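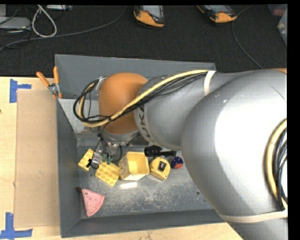
Recording a demonstration by remote control

Before you begin, put the small objects in the bin with free space between them. Leave the bin clamped, so it does not move when the gripper touches the wall.

1. Start Siltelero and open a new session. Write your name in the operator field.
2. Move the arm slowly until the gripper is over the object. Stop there for one second.
3. Go down straight. If a cable becomes tight, go back up and turn the wrist the other way.
4. Close the gripper, lift, and press Save.

A failed grasp must also be saved, but mark it as "failed". Please do not repair it in the middle of the recording.

Each session has 19 demonstrations. After that the operator takes a rest. We have now 699 good ones for the bin task and we need 3,000 before September.

Questions about the settings go to Suleiman Oyelaran in Drekilville.

Last changed: June 25, 2026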